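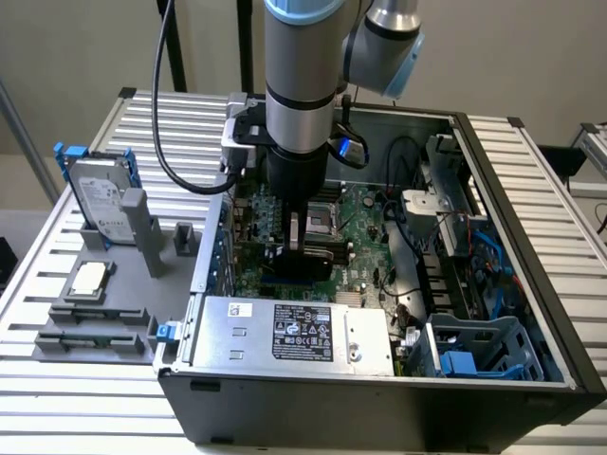
Case on its side, panel off, socket lever in view.

hdijkstra
Posted 11th April

Hello all. I want to keep my old desktop for some more years. It has a green board like in the picture, with black memory slots. My question is about thermal paste. The shop Cendent told me that it must be renewed every 3 years, and they ask 200 for a full service. Is it true? The machine is used for letters and for my stamp catalog, nothing heavy.

Hendrik Dijkstra

brerora_fan
Three years is shop talk. My paste was nine years old when I changed it, and the temperature went down by two degrees. Leave it alone and buy a bigger SSD.

mollusk
I disagree with brerora_fan. It depends on the paste. The cheap gray one that came with my Declercq cooler was like chalk, and the fan was loud all February. New paste, quiet again. A tube costs less than lunch!

brerora_fan
Did you also clean out the dust on the same evening?

mollusk
Yes, I did. OK, so maybe half of it was dust.

hdijkstra
Thank you both. I looked at the temperatures as my nephew showed me, and it is 41 degrees when I write and 58 when I watch a film. I think this is not alarming? I have also a tube of Jollau paste in the drawer, but I do not know how old it is.

tin_whistle
Those numbers are fine. Clean the fan with a soft brush, hold the blades still while you do it, and check again next winter. If you do take the cooler off, you must renew the paste, so don't lift it only to look. And throw away the old tube.

hdijkstra
Then I will brush only, and I keep my 200. I will write the temperatures here after the cleaning.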